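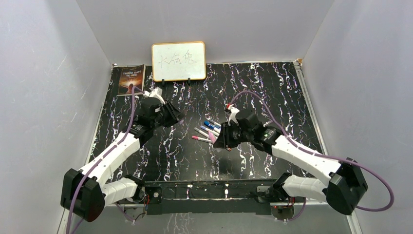

Two-arm bench, markers next to the right gripper

Forum > Small Automation > Buying and Budgets
Topic: Second two-arm bench – what am I leaving out of the budget?

benchrat_ok
Posted Jun 21, 2018
Photo is the bench we have now. I have 4000 to put together a second one with the same layout: two arms on a front rail, walls on three sides, one tabletop. The quote from Lanammont is 3067 for the pair of arms with grippers. Rail, boards and wiring come from Ondell as a kit for 535. By my math that leaves 398 for the walls, the top and anything I forgot. The work is small stuff, picking up markers and moving things around on the table. What did I forget?

tinsnips
Spare fingers for the grippers. Spare cables. Freight. Does the 3067 include power supplies? Lanammont listed them separately when I bought in April.

benchrat_ok
Power supplies are in the quote, I checked. Freight is not. Fingers I had not thought about.

gantry_gus
I would hold off on two arms. Most of what people do with markers and a small whiteboard can be done with one. Buy one arm now, put the rest into a decent enclosure and spares, add the second next year. The rail will still be there.

benchrat_ok
We need both. Taking a cap off a marker with one arm means building a fixture to hold the marker, and then another fixture when the marker is a different size.

gantry_gus
A fixture is a block with a hole in it. You are spending half the arm money to replace a block.

mollusk77
Have to side with the OP. I went the fixture way and ended up with a drawer full of blocks. Every new object was an afternoon. Two arms cost more up front, but my time is not free either.

tinsnips
Same here, although gus has a point about spares. If one arm goes down and you have no parts, you have a one-arm bench anyway.

Also look at your cable runs. The purple ones loop out a long way from the shoulders on both sides. Leave room for that when you size the walls, or get some cable clips and a sleeve. Cheap, but it's a line on the budget.

benchrat_ok
Good point on the loops. I was going to make the new enclosure narrower to save on panel. Maybe not.

flatwasher
What is the tabletop? I mean the black with the white squiggles. Is that a special surface or just what you had?

benchrat_ok
Just what we had. I want a plain top for the second one if the price is the same.

flatwasher
Get a price from Forsyth, they cut to size. And ask about the metal trim at the same time, they charged me a second setup fee when I went back for it.

mollusk77
Has anybody bought the rail kit from Brunungate instead of Ondell? I heard the hole spacing is different.

tinsnips
It is different. Fine if you start from nothing, but if the OP wants to swap arms between the 2 benches I would stay with whatever is on the first one.

benchrat_ok
First one is Ondell, so staying with that. Updated plan: arms and rail kit as quoted, same wall size as now, plain top from Forsyth, one set of spare fingers, one spare cable per arm. I will ask Lanammont for freight in writing before I send the order in. If it goes over I'll drop the new top and use an old desk.

gantry_gus
Still think one arm. But at least you have the fingers in there now. Post the freight number when you get it – I have a quote from them sitting here too.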